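Needles, knots and a very long afternoon at Prundale

If you've been reading this newsletter for a while you'll know I can't sew on a button without swearing. My school textiles project was a cushion that came apart on the bus home, and my mum still brings it up every December. So I was an odd choice to send along to the suturing practice day at Prundale, but I went, I had two cups of their terrible coffee, and I haven't stopped talking about it since!

The day is run as part of the Jara course, which is all about closing tissue neatly using robotic instruments. There were 14 people signed up, most of them already handy with an ordinary needle holder, plus me on a stool in the corner with my notebook. The morning was mainly talk (bite size, spacing, where to hold the needle along its curve, why you don't haul on the thread like you're starting a lawnmower) and I found it far more gripping than I'd expected. I've got pages of notes, half of them with arrows going nowhere.

What got me most was how much of stitching is really just looking after your thread. It's black and very fine, and it goes wherever it fancies. You've got the end with the needle on it, you've got the tail, and you've got a loop in between which wants to wrap itself round everything. I spent a good ten minutes watching nothing but the loops.
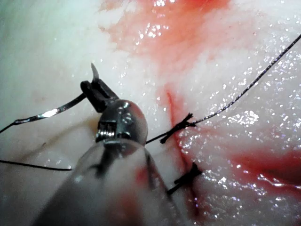
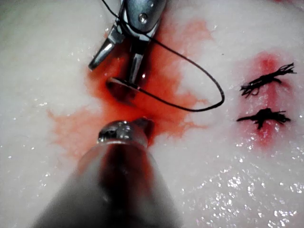
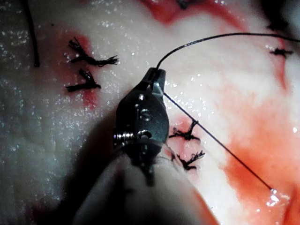 Black thread on pale tissue in all three, and it's the last one that has the most finished knots to look at.

How long should you leave the tails on a knot when you're practising?

Long enough that you can pick them up again easily and see which knot they belong to. On the course they'd rather you left them a bit generous at first and trimmed shorter once your knots are holding, and if you've been taught a set length by your own tutor, stick with that.

I asked that one myself, by the way, and got a very patient reply considering it had been covered while I was looking for a biscuit.

After lunch it was all knots. You throw one, snug it down, throw the next the opposite way, and try to get it lying flat without strangling what's underneath. Written down it sounds like tying a shoelace. I had a go on the Durkau board, which is the soft practice pad they keep for beginners and nosy newsletter writers, and my first knot slid straight off. My second was a granny knot. I was told, kindly, that it had "a lot of character". By the end I'd managed a couple in a row which stayed put, and I was so pleased I asked if I could keep the pad. (I couldn't.)

The thing I'd pass on to anyone starting out is to slow down at the boring bit. Everybody wants to get the needle through, and then they rush the pull and end up with the tail disappearing into the hole. Leave yourself more tail than you think, stop, have a look where the loop has gone, and then carry on. I've been trying the same approach with my knitting at home and the dishcloth I'm making is nearly rectangular.

There's another practice day planned with the Clemmont group once the dates are sorted, and they're hoping for a bigger room with decent chairs. If you'd like a place, reply to this newsletter by July 17, 2020 and I'll put your name on the list. Bring reading glasses if you use them, and a snack, as the machine in the corridor only had mints left when I got to it.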